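About Drulum

Drulum is a small bead and jewelry repair shop. Birgit Sperling started it at her kitchen table, restringing bracelets for neighbors, and moved into the present workroom in March of the following year. Six of us work here now.

What we do

Most of our work is restringing. Customers mail in bracelets and necklaces with worn elastic, frayed thread, or missing beads. We also sell finished beaded bracelets under the Nillero name, in one style per season. Suqin Xiong picks the beads and Zhenhua Luo does the stringing. We don't do stone setting or soldering.

How we sort and pack

Every bracelet is laid flat on a white surface before it goes into a box. Chips and uneven gaps are easier to find that way, especially on pale beads. We use clear plastic boxes with divided compartments so that the contents can be checked with the lid closed. One bracelet goes in each compartment, and the order slip stays with the box until it ships. 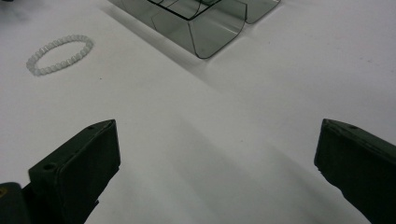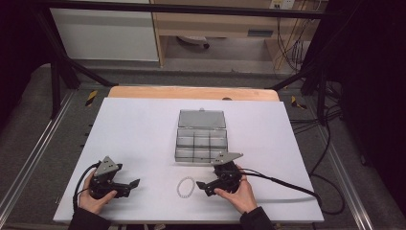 A white beaded bracelet and a clear plastic box on the white work surface.

Orders and turnaround

A plain restring takes six working days from the day we receive it. Knotted necklaces take longer, and Xiaoqing Song will write to you with a date. Last year we finished 541 repairs. We keep nearly 400 kinds of beads in stock, so we can usually match a missing one. If we can't, we will ask before using anything else.

Please mail bracelets in a small zip bag inside a padded envelope. Include any beads that have come off.

Who to contact

Repairs: Xiaoqing Song
Nillero bracelets and shop orders: Suqin Xiong
Invoices and everything else: Zixuan Lu

The workroom is closed for inventory on 27th February. Mail that arrives while we are closed is opened the next working day.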